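Recording Your First Drawer Demonstrations by Remote Control

These steps cover a humanoid with two hands, driven from a headset and gloves through the Besen teleop client. They assume the robot is already calibrated and standing. If it isn't, do the Skodberg startup guide first and come back.

Start with the hands. Put the gloves on, hold both hands open and flat, and press Match. Then close one finger at a time and check that the same finger moves on the robot. 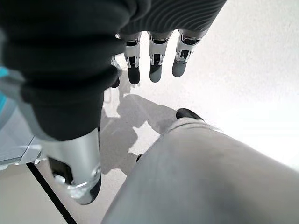 Glove calibration is where most bad sessions begin. Drift in the thumb is hard to feel from inside the headset, so keep the wrist camera open in a second window. That view looks along the hand, with the metal tip of the thumb close on one side and the other fingertips hanging past it, and you can judge the gap between them much better than from the head. If the gap changes while your own hand is still, press Match again.

Next, choose one task and write it as a single sentence. Ours was "open the drawer, take out the bottle, hold it over the cart." Don't record two tasks in one episode. Ornitz splits files by episode and has no good way to cut them later.

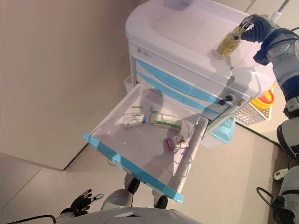
By the Rissanen Lab teleoperation team
Hardware and data collection
Updated November 2020

Drive the arms slowly. The robot lags your hands a little, and if you hurry you will overshoot the handle and pull on nothing. Hook the fingers behind the handle strip, stop, then pull straight back. Grip bottles near the top and leave the other hand out to the side, low and open.

Keep your head still during a grasp. The head camera follows you, and a policy trained on a swinging view takes longer to settle. Look first — then reach.

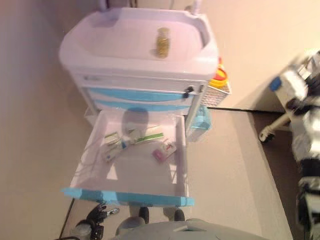
Between episodes, change something small. Move the supplies to another part of the drawer, or turn the cart a few degrees. Leave the lights alone until you have one clean batch, then vary those too.

Throw out any episode where you bumped the cart or lost the headset link. We kept 2,456 of 3,776 in our first set, and the ones we dropped were nearly all from the first two days.

To finish, close the drawers, bring both hands back to the start pose and press Save. Wait for the green check before taking off the gloves. 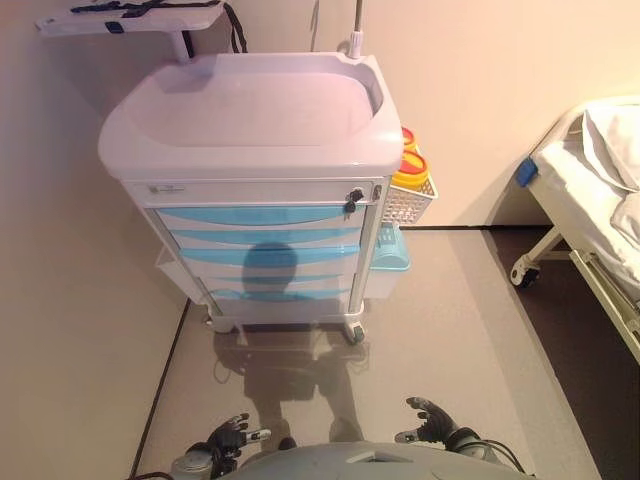

Drawers closed, both hands in front of the cart.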